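Skindau robot shop opens its simulator to remote drivers

Grotinside's two-fingered trainee spends its days in a rendered room, learning from people who would rather be at lunch.
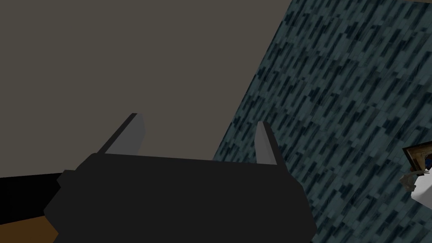
Seventeen hours, 2 usable habits

SKINDAU — Grotinside has logged 1793 practice runs on Lobo, its program for teaching a simulated gripper by remote control. An operator steers the arm with a handheld controller, the software records every move, and a model tries to copy them. It copies all of them, including the sneezes.

Operators work in shifts of 17 minutes, a limit set in April after longer ones produced what the company calls "creative wrist behavior." Eight people are on the roster. Each is asked to approach slowly, close the fingers once and not show off.

The recordings go next to a workshop in Pikuvbridge, where a real arm will try the same moves on real objects. The simulator charges nothing for breakage. Pikuvbridge has already sent over a price list.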